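Lenotar hand-held gripper pair, rented for one month
Review by Consolacion Salazar, 28th November

I rented the Lenotar pair through Kundon in October. Before this I had used the Honelex set for two seasons, so I will compare with that one where it is useful. My work is to record folding and sorting of clothes by hand, and the recordings are later used to train a robot arm.

The pair came in one box with the cables and a printed guide of 8 pages. The guide is clear but it is too short on calibration. I wrote to Kundon, and Bontu Hadgu from their support answered the same evening with a longer version. Ask for this one before you start.

The weight is my first remark. After 40 minutes my wrist was tired, and Parisa Babaei, who has smaller hands than me, wanted to stop sooner. The Honelex is lighter, but its jaws have play in them after some weeks of use. On the Lenotar I did not find any play at the end of the month.

We made 177 recordings and had to throw away 8 of them, all for lost tracking near a bright window. With the curtain closed the problem did not come back. I think the guide should mention it.

The cable is the part I like least. It leaves the device close to the wrist, and when you reach across your body it pulls on the sleeve. Parisa fixed it with a strip of tape at the elbow - not elegant, but it was enough for us.

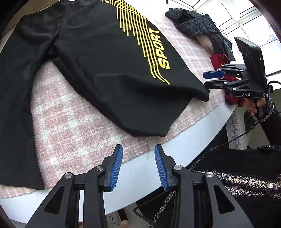
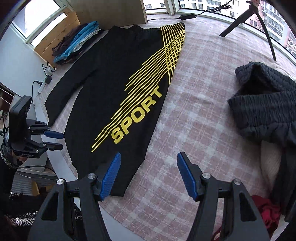
Grip on cloth is the reason I would rent the pair again. Thin fabric is usually the difficult case, as a hard finger slides over it or picks up two layers together. The blue pads are softer than the ones of Honelex, and on dark clothes like the one with the yellow SPORT print I could take a single layer at the hem without pressing into the fluffy cover under it. Thick knitwear is slower, and you must open the jaws fully before you go in. Spare pads are not included in the rent. I asked for one set and paid 71 euros, a high price for such a small part.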